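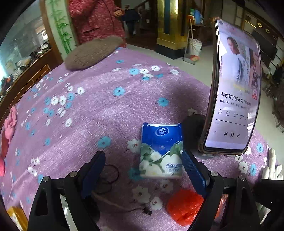 Figure 7.1 A bedspread in use as a table: tissues, a cable, gloves and a phone playing music.

Chapter 7
The Flat Surface Problem

Every home has a place where things land. Architects draw a hall table for this purpose, and families walk past it and use the bed. A bed is wide, soft and at the right height for dropping things on, and until somebody wants to sleep it has no say in the matter.

Look at what has gathered in Figure 7.1. A pack of Vinda tissues stands upright near a crumpled red-orange plastic bag. A black cable has tangled, as cables do when left alone for four minutes. None of these things belongs on a bedspread with little flowers on it, and yet most readers will have felt no surprise at all.

In this chapter we call such a place a landing surface. The term comes from Tamara Barbu, whose household survey in Brorno covered 114 homes and logged 489 stray objects on beds alone. Chairs came second with 239. Desks did poorly, mostly for lack of room.

Barbu sorted her objects by how long they were meant to stay. Gloves are "just for a minute." A bag is "until I find the other bags." A cable has no plan – it is simply there, and will be there on Thursday.

Before reading on, choose one landing surface in your own home and list what is on it. Do not tidy first. Horațiu Lungu, who tested this exercise with a class of 24, received several lists so short that he asked for them again.

Section 7.1 takes up the question of where each thing was supposed to go, and who in the house believes they know.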